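Greenwood robotics club: is the two-arm task worth the time?

wdvorak
I mentor one of the student teams. They've spent 12 sessions on the ring holder task and I still don't see what it teaches. 80 tries logged, 45 counted as good, and the kids do the counting themselves.
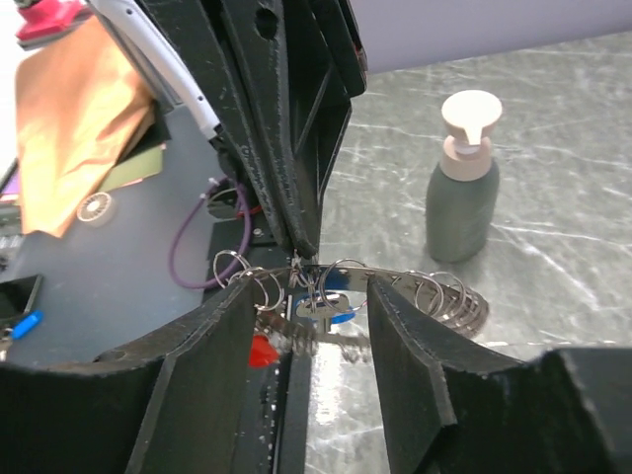 My other gripe is the table. Marble pattern, shiny, stuff everywhere. How would you know what the wrist camera is learning from?

maricel_u
Disagree. A bare table teaches them to win on a bare table. Getalstead did that last August and fell apart at the open house.

wdvorak
One bad demo. What counts as "good" anyway?

felicidad.m
Chain off the ring, nothing dropped. Divina wrote the rule.

wdvorak
Then someone from another team should score it. I'd believe 20 of those.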